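Sillum Science Center
Learning Pages for Young Readers, Ages 8 to 12

Can a Robot Clean My Room Yet?

Many visitors to the Sillum Science Center ask the same question at the end of a tour. They have seen robots build cars and sort boxes, and they would like to know when a robot will be able to pick up the toys on the bedroom floor. The short answer is that machines can do a few chores very well, a few chores slowly, and most chores not at all. The rest of this page explains why.

What counts as a chore?

A chore is a job that has to be done again and again. Washing dishes is a chore. So is folding towels, setting a table, or putting goods on the shelves of a store. People who work in factories and shops have chores too, such as packing small parts into a box or fitting two pieces together.

Most chores seem easy to us. You can find a sock under a bed without thinking very hard about it. You know it is a sock even when it is rolled into a ball, and you know how tightly to hold it. A robot has to be given all of that knowledge in some way.

What machines do well today

A dishwasher is a machine that does a chore. It does not look like a robot, but it washes plates with very little help. A washing machine is another. Each was designed for one job, and each needs a person to load it and unload it.

Robot vacuum cleaners can travel across a floor and steer around chair legs. They have trouble with stairs, and a loose shoelace may stop them.

In factories, robot arms can lift heavy parts and set them down in the same spot all day long. They work best when every part is the same shape and arrives in the same place. The Rosia bakery, which some school groups visit after our tour, uses one arm to move trays of rolls from a belt to a rack. The trays are all alike. The arm does not touch the rolls.

Why hands are hard to copy

Your hand has five fingers, and your skin can feel whether something is smooth, soft, or about to slip. Your eyes and your hand work together. When you reach for a grape, your fingers slow down before they touch it.

Many robots have only two fingers. This kind of hand is called a gripper. The fingers move toward each other and pinch the object between them. Two fingers are enough to hold a cup or a block. They are less useful for tying a bow, turning the page of a book, or buttoning a coat.

Small objects are a special problem. If the fingers are a little too far to the left, they miss. If they close at the wrong angle, the object may tip over. Pressing too hard can break a thin piece, and pressing too lightly lets it fall.

How a robot learns a chore

In the past, engineers wrote out every movement a robot should make. That works for trays that are all alike. It does not work for a bedroom, where nothing is in the same place two days in a row.

Engineers now also teach by showing. A person does the job many times, and a computer studies the movements along with what a camera saw. One way to do this is for the person to hold a gripper in the hand and use it to pick things up. The person supplies the good judgment, and the gripper supplies the same kind of fingers a robot would have. The computer can then look for patterns: where the fingers went, and when they closed.
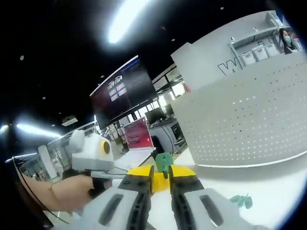

Words to know

Gripper: the part of a robot that holds things.
Pegboard: a board with rows of holes, often used on walls to hang tools.
Sensor: a part that notices something, such as light, heat, or touch.
Automation: using machines to do work with little help from people.

Try it yourself

You will need two wooden spoons, a bowl, and 12 small objects of different shapes, such as a building block, an eraser, and a cotton ball. Hold one spoon in each hand. Using only the spoons, move each object from the table into the bowl. Then try it again with one eye closed.

Which objects were hardest? Did you change how hard you pressed? Write down what you noticed and compare your notes with a partner.

For teachers and families

This page goes with Stop 5 of the Brelline Hall tour. Printed copies are available at the front desk. School groups of up to 21 students may reserve a place through Noeline Partington, Education Office.

Page last reviewed Aug 1, 2018.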